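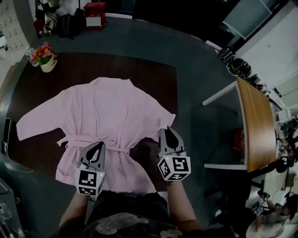 Item 1: pink robe laid flat for inspection, belt tied.

Garment and folding area check – robes and loungewear
Site: Sotgate, upstairs room
Checked by: Tanner Zacharias
Date: 27/09/2026

Part A – Garment

Sleeves opened out fully to both sides: Yes
Collar button present: Yes
Comment: Small round button near the top of the collar. Tugged by hand, no loose thread.

Belt present and matching: Yes
Comment: Same light pink as the robe, tied loosely at the waist. Untie before folding. Last April two robes went out to Ferreira with the knot left in and both came back creased.

Belt loops secure: Left yes, right needs attention
Comment: Right loop has three stitches gone on the inside. Tagged for mending.

Seams, underarm and side: Pass
Hem even: Pass
Care label legible: No
Comment: Faded. Replace with a Grundeo label from the drawer, stock code 205.

Flame warning label (nightwear): Pass

Part B – Table

Surface clean and dry: Yes
Surface free of splinters and rough edges: Yes
Comment: Dark brown wooden top. Ran a cotton cloth along all four edges, nothing caught.

Enough room for the garment: Marginal
Comment: The left sleeve reaches nearly to the edge. Longer robes should be done in two stages, body first.

Decorations clear of work: Acceptable
Comment: White pot of artificial flowers at the top left corner, with a small clear glass object behind it. Move both to a shelf when doing bed linen.

Part C – Floor and surrounds

Cables: Action required
Comment: Black cable runs along the left side of the table and drops over the edge. Clip it to the table leg.

Bags: Action required
Comment: Backpack and bags are on the floor against the wall. Use the hooks.

Carpet flat, no lifted edges: Pass
Second table stable: Pass
Comment: The one with the white metal legs. Rocked it both ways.

Result: Pass with 2 actions, plus mending and relabelling. Recheck in 10 days. Copy to Skirkumau office, folder 136.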